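Home Help Exchange > Ventilation and damp > Extractor fans

Extractor fan moves very little air when the bathroom door is shut

Posted by tallisker, 22 February 2020
376 views

I replaced a dead axial fan with a Sivell 210 inline unit in the loft. The duct run is short, with one bend, in rigid pipe, insulated along its full length. With the bathroom door open the fan pulls hard and a sheet of paper sticks to the ceiling valve. With the door shut the paper slides off straight away. The note of the motor changes as well, going up slightly as the door closes. 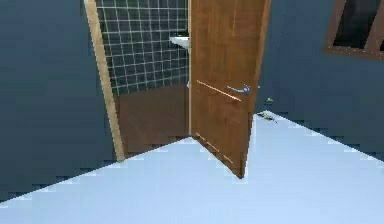 Internal door, partly open.

The gap under the bathroom door is 2 mm. It used to be larger, but the landing and bathroom floors were both relaid last June and nobody trimmed the door afterwards. The window is sealed and has no trickle vent.

I have had a Grekix logger on the shelf through several showers. Relative humidity climbs as expected and then stays high for most of the morning with the door shut. With the door open it drops much sooner, but then the moisture goes onto the landing and I get condensation on the bedroom windows.

Two things I would like to know. Is the door gap enough to explain this, or should I also suspect the duct? And if it is the gap, is it better to trim the door or to fit a grille? I would prefer to keep the door as it is if there is another way to let air in. The rest of the house is open plan downstairs, so there is no shortage of air on the other side.
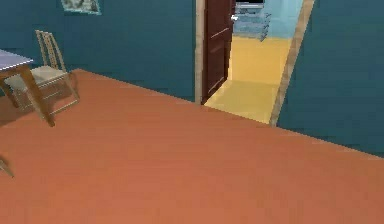
Mawar Wibisono

The gap explains it. An extractor can only remove as much air as can get into the room, and 2 mm under a single door is a very small opening. The fan then works against the resistance of the gap as well as the resistance of the duct. Your paper test already rules out most duct faults. If the pipe were crushed or the outside flap stuck, the paper would fall with the door open too.

The change in motor note is consistent with this. A fan of this type handling less air is doing less work, so it speeds up a little.

You can confirm it without cutting anything. Shut the door on a folded towel so that it stays ajar by a finger's width, run the fan, and repeat the paper test. Then reduce the opening in stages until the paper drops. Measure the opening at that point and work out its area. The gap under the door needs to have at least that area, preferably more, as a long thin slot resists flow more than a compact opening of the same size.

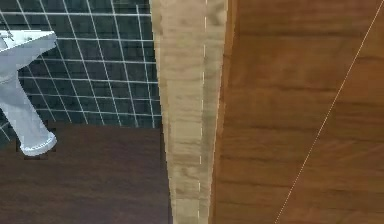 On trimming versus a grille, I would trim. A cut along the bottom edge is hard to see once the door is hung, it lets air in at low level where it has to cross the whole room to reach a ceiling valve, and it does not pass light or much extra sound. Points to watch:

Measure from the finished floor, at the hinge side, the middle and the handle side. Floors are seldom level and the smallest gap is the one that matters.

Score the cut line with a knife on both faces before sawing, particularly if the door is veneered.

Check what the door is made of. Solid timber can be trimmed freely within reason. A hollow door has a narrow solid strip at the bottom, and if you cut past it you will have to glue it back in.

Seal the cut edge with varnish or paint. Bare end grain at the foot of the stiles will take up moisture.

Do not trim it if it is a fire door. Those have their own limits on gaps, and the air has to come from elsewhere.
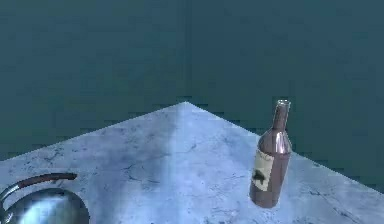
Once the air path is sorted, look at the run-on time. Most timers leave the factory set short. A humidistat such as the Gitavach will keep the fan going until the reading falls, but put it away from the shower and out of the direct path of air from the door, otherwise it will switch off early.

pellow_j

Just fit a grille. I put a Menon one in mine, took half an hour. Four screws and a jigsaw. You do hear more through it, and mine rattled until I put foam tape behind the flange.

tallisker

Did the towel test. Paper holds until the door is very nearly closed, so it is the gap. It is a solid door and not a fire door, so I will take it off and trim it. Is a circular saw with a guide rail all right for this or should I plane it?

Mawar Wibisono

Circular saw, fine blade, masking tape under the sole plate. Plane only to take off the arris afterwards, working from the outer edges inwards so the stiles do not split.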